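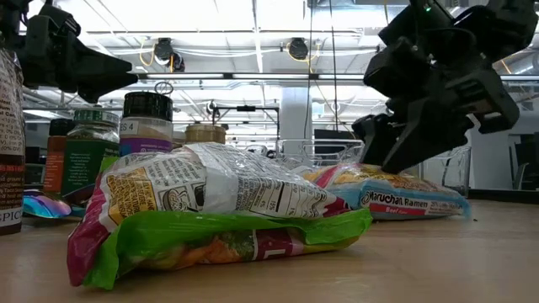 Figure 1. Dry goods on the tabletop: a printed plastic bag, a package of Maruchan Ramen, and jars and bottles at the left.

3.2 Sorting dry goods and tableware

The Plolcombe protocol treats a kitchen table as a place where unlike things meet before they are put away. Earlier work in our group (Lu, 2021) looked only at finished shelves and drawers. We wanted the stage before that, when food packages, seasonings, and cups share one surface and someone has to decide what belongs with what.

Items fall into 3 classes. Soft packages include ramen, snack packets, and larger bags that wrinkle when set down. Rigid food containers include spice containers, jars, and bottles. Tableware covers cups, bowls, lids, and utensils. Soft packages gave the coders the most trouble. A bag lying on its side has no stable outline, and it often covers part of whatever is next to it, as the large bag in Figure 1 covers part of the ramen. We therefore coded a package as present if any printed surface could be matched to the item list. Lettering was used when it could be read, and panel color when it could not.

Jars were coded by lid and label together. Lid color alone was dropped after the January pilot, where two coders disagreed on jars with similar tops.

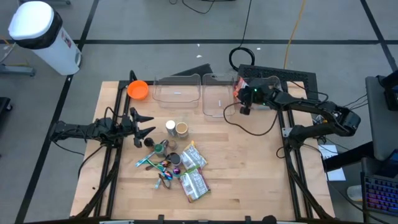 Figure 2. Mixed layout with cups, a lid, and snack packets on the table and clear bins along the far edge.

A layout was called mixed when at least two classes lay outside the bins. Figure 2 meets this rule, with cups and snack packets both out on the wood. Small round objects were listed as "other" unless both coders named them the same way. Lids lying apart from their containers were entered as separate items, because pairing a lid with a cup was itself one of the choices under study.

The full set has 800 layouts, of which 100 were coded twice. Jiahui Lu settled the remaining disagreements using the Fenwood item list, last revised 13/08/2023.
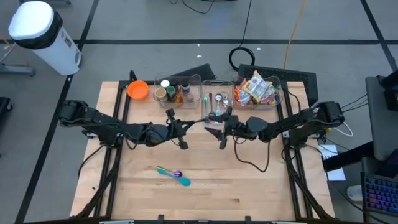

Storage was coded by container. Jars and bottles grouped in one bin counted as a single-class group, even if one of them was lying down. Utensils were counted as sorted when they lay roughly parallel in a tray, whatever their size or handle color. We did not require the heads to point the same way. The Kelport guidelines do, and under that stricter rule a tray with one spoon reversed would be marked unsorted. An empty bowl was coded as available storage and left out of the class totals.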